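4. Oiling the worktop for the first time

Your Brøndum worktop leaves our workshop sanded but not oiled. Please oil it before you use it for food or water. Read the whole section before you open the tin of Cludura oil.

4.1 Preparation

1. Let the worktop lie flat in the room for 2 days, so that the wood gets used to the air.
2. Wipe the surface with a cloth that is only a little damp. Let it dry fully.
3. Sand lightly with grain 180, always along the grain. Remove all dust.

Note: Do not use steel wool. Small pieces stay in the wood and can make black spots.
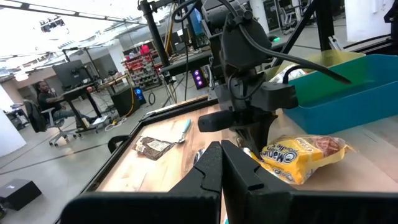

Can I oil the worktop in a cold room?
Wait until the room is warm. The oil becomes thick below 10 degrees and it will not go deep into the wood.

4.2 First coat

4. Stir the oil well. Do not shake the tin.
5. Pour a little oil on the wood and spread it with a soft cloth or a flat brush. Begin at the end which is farthest from you.
6. Wait 20 minutes. If you see dry places, give them more oil.
7. Wipe off all oil that is still on the surface. Oil that is left will become sticky.

CAUTION: Cloths with oil can start to burn by themselves. Put them in water directly after use, and keep them in a closed metal box until you throw them away. 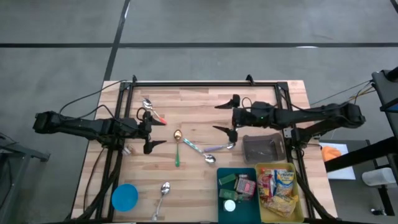 Light wooden tabletop with spoons

4.3 Second coat and care

8. Let the first coat dry overnight, then repeat steps 5 to 7.
9. Oil also the underside and the edges. A worktop which is oiled on one side only can bend.
10. Do not put water on the surface for 56 hours after the last coat.

For worktops longer than 2400 mm we recommend that two persons do the work, one with the oil and one with the dry cloth.

Questions about the oil can be sent to Guðlaug Þorgeirsson at our service desk. Please write the number of your worktop in the message.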